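Stand: 25. Mai 2021, getestete Version: Darkel 6

Darkel ist eine Datenbankanwendung zur Erschließung von Passagier- und Vertragslisten, vor allem solcher aus der Schuldknechtschaft und der Kontraktarbeit des 18. und 19. Jahrhunderts. Anbieter ist Vakulenko. Getestet wurde mit dem Bestand Sostard: 1.438 Einträge, überwiegend Dienstverträge, dazu Musterungslisten und einzelne Fluchtanzeigen aus Zeitungen.

## Import und Datenmodell

Der Import akzeptiert CSV und TEI-XML. CSV-Dateien müssen in UTF-8 vorliegen, andernfalls bricht der Vorgang ohne Zeilenangabe ab. Personen, Verträge und Überfahrten werden in getrennten Tabellen geführt. Ein Vertrag kann mehreren Dienstherren zugeordnet werden, was bei weiterverkauften Restlaufzeiten unverzichtbar ist.

Problematisch ist das Feld »Status«. Vorgegeben sind »frei«, »gebunden« und »versklavt«. Übergänge lassen sich nur über ein zweites Datumsfeld abbilden, das in der Suche nicht berücksichtigt wird. Wer die rechtliche Stellung einer Person über die Zeit verfolgen will, muss eine eigene Tabelle anlegen. Zeitgenössische Bezeichnungen für Herkunft und Hautfarbe bleiben als Quellenzitat erhalten und werden von der normierten Angabe getrennt gespeichert. Das ist sauber gelöst.

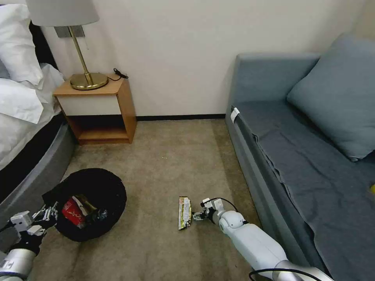 ## Namensabgleich

Der Abgleich arbeitet mit einem phonetischen Verfahren und einem einstellbaren Schwellenwert. Bei Voreinstellung meldete Darkel 200 mögliche Dubletten, davon waren 40 nach Prüfung am Original tatsächlich identische Personen. Irische und schottische Namen mit wechselnder Vorsilbe werden zuverlässig erkannt, bloße Vornamen ohne Zusatz dagegen fast immer falsch zusammengeführt. Für diese Gruppe sollte der Abgleich abgeschaltet werden.

## Export

Ausgegeben werden CSV und JSON. Quellenangaben erscheinen im JSON vollständig, im CSV fehlt die Blattnummer. Das Konkurrenzprodukt Perkier exportiert sie in beiden Formaten, kennt aber keine Restlaufzeiten.

## Bewertung

- Datenmodell: gut, mit Ausnahme des Statusfelds
- Namensabgleich: brauchbar nach manueller Anpassung
- Export: lückenhaft
- Dokumentation: knapp, nur auf Englisch

Für kleinere Bestände mit hohem Anteil an Dienstverträgen ist Darkel geeignet. Reine Zensusdaten lassen sich in Perkier schneller erfassen.

Larysa Bilyk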